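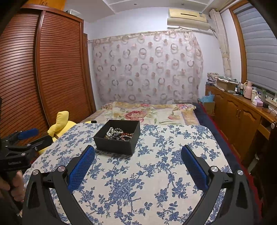

The case against success rate as the headline number in manipulation work has been made often, usually by people whose success rates are low. I will make it again with a result that looks good on paper. The Oyelaran policy, trained on demonstrations recorded with two hand-held grippers in ordinary homes, was reported in December at 139 completed trials out of 180 on small-object sorting and packing. I was one of the people who signed off the evaluation, and I think the figure is the least useful thing in the report.

The method first, briefly. A demonstrator works with a gripper in each hand, each carrying its own camera. The jaws on the hand-held tool match the jaws on the robot, so that what the camera sees during collection is close to what it will see at run time. Pose is recovered from the video and an inertial unit. No robot is present while the data are gathered, so a bedroom is as good a site as a laboratory and a good deal cheaper. The set used here held 2,601 episodes after filtering. None of this is new, and the report does not claim that it is.

What is of interest is the choice of object. Most published work of this type uses cups, blocks, towels and fruit. The group led by Hanneke Meijer at Nuston insisted on a jewellery task, against some resistance from me. My objection was that a heap of beads has no sensible pose. A cup has a position and a rotation, and an error in either can be stated in millimetres or degrees. A string of pearls lying over a bracelet has neither. You cannot say where it is, only which bit of it you might take hold of.

I now think the objection was the argument for doing it. If the policy is learned from images straight to gripper motion, the absence of a pose should not matter, and a task where it is absent is the fair test of that claim. A cup lets a method get by on something close to pose estimation learned by accident. Beads do not.

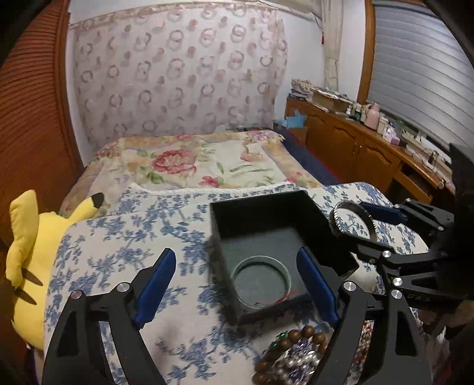 Two grippers at work: an open black box, a round lid held at the right, and beads on the cloth.

Two-handed episodes are where the scoring goes wrong. Our protocol marked a trial as complete if every named item was in its right place at the end and nothing had fallen to the floor. It did not record how many times a strand was gripped and lost, or whether one arm stood idle throughout. Shih-chieh Chien went back through the videos of the completed trials and found 36 in which the second arm did no useful work at all. It moved, in a way that resembled the demonstrations, and touched nothing. Those trials count as two-handed successes in the table. They are one-handed successes with a moving ornament.

He also found 18 completed trials in which a strand had been dragged into position by a neighbour it was caught on. The policy had gripped the wrong item and the right one came along with it. I would not call that a failure, as people do the same when they tidy a drawer. But it says nothing about selection, and selection was what the trial was meant to measure.

The usual reply, and it was Meijer's when I raised this, is that a binary score is at least hard to fudge. Partial credit invites the author to pick the stages at which the method does well. That is a real danger. The Camis benchmark tried stage scores and ended up with a scheme so finely cut that a policy could earn around half the marks by approaching the table correctly. I would not go back to that.

There is a middle course. Report completion, and beside it report three counts that need no judgement beyond watching the video: grasps attempted, grasps lost, and contacts made by each arm. The first two show how much luck is in the result. The third shows whether the second arm is earning its place. All three can be taken by one person in a little over the running time of the clip, and a second person can check a sample. We have since done this for the Brastcombe trials and the cost was small.

A further point concerns the data and not the score. Demonstrations made in homes come with patterned cloths, crowded shelves and whatever light the window gives. Reports tend to list this as variety and move on. Variety of background is cheap and we had plenty of it. Variety of approach was poor. The same few demonstrators took hold of strands in the same few ways, mostly from above near the middle, and the policy does likewise even when the middle is buried. More rooms would not have cured this. More hands might have, or an instruction to the existing ones to vary the grasp on purpose, which we did not think to give – the collection sheet says only to work at a steady pace.

Meijer's view is that the next round should double the number of homes. Mine is that it should keep the present ones and change the sheet. We have agreed to split the budget, with the altered sheet going first, and the grasp and contact counts will be published for both halves.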